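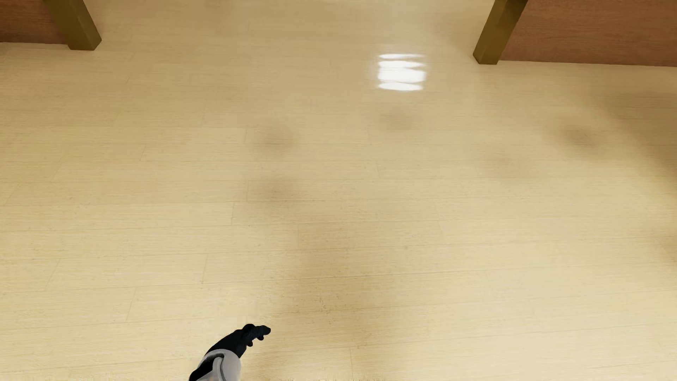 Moen project, simulation subgroup
Minutes, February meeting, 10:00 a.m.

1. Minutes of the last meeting approved with no changes.

2. Walking and reaching results
The Zosley policy was run on 164 living room episodes. Most failures were stops too far from the target. Glossy floors did worse than matte ones. The group agreed to report the two separately. 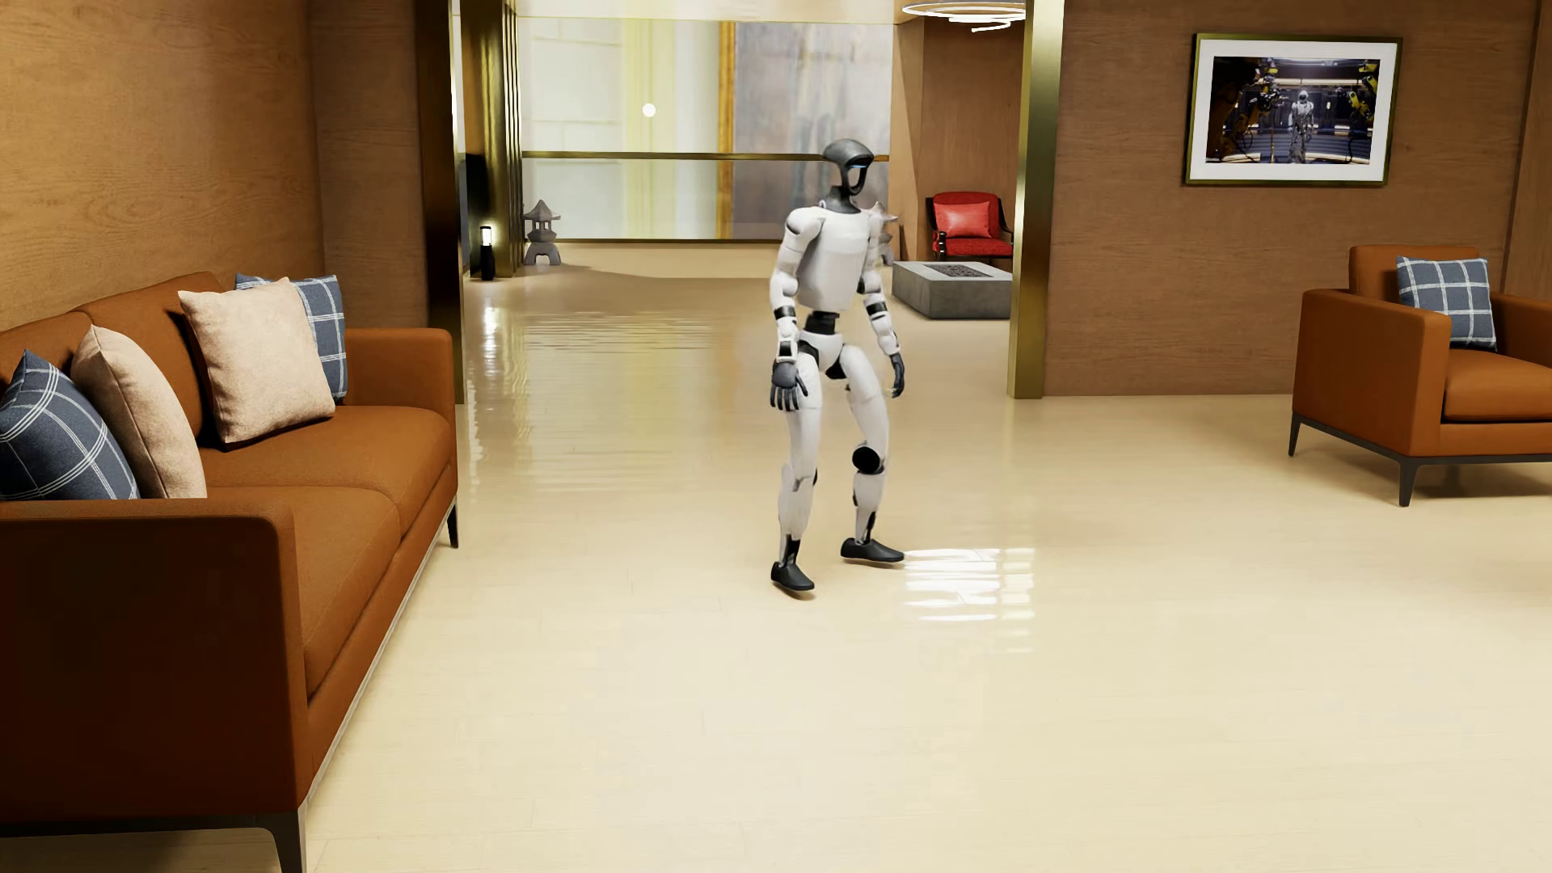 Humanoid in the simulated living room, Zosley test set.

3. Floor lighting
Fultuvent asked if reflections are being read as obstacles. Not known yet. Proposal: rerun 8 layouts with reflections off and all else fixed.

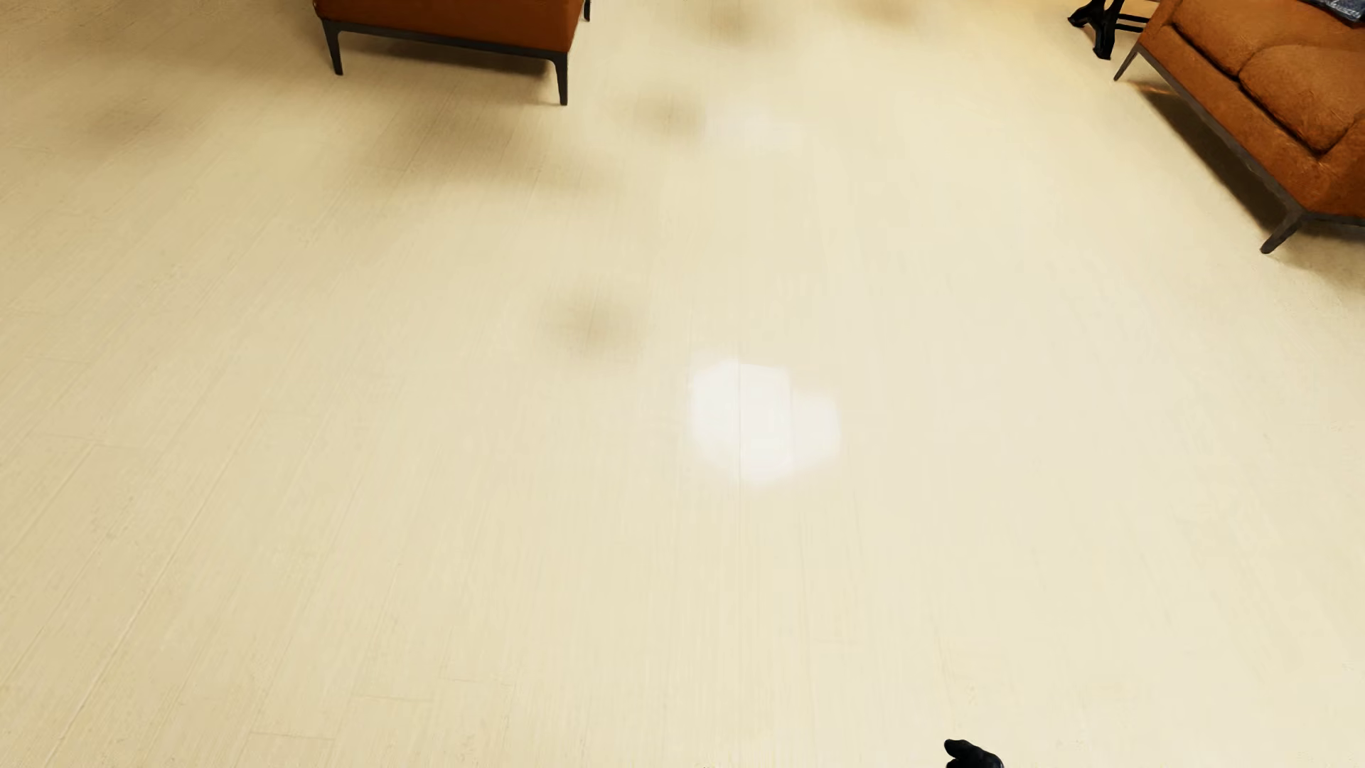 Agreed. Seeds stay the same so the runs can be compared. The full set of 2,081 episodes waits until this is done.

4. Actions
Fultuvent: rerun the layouts.
Ondevton: send the stop distance logs, split by floor type.

Item 5 (storage) held over.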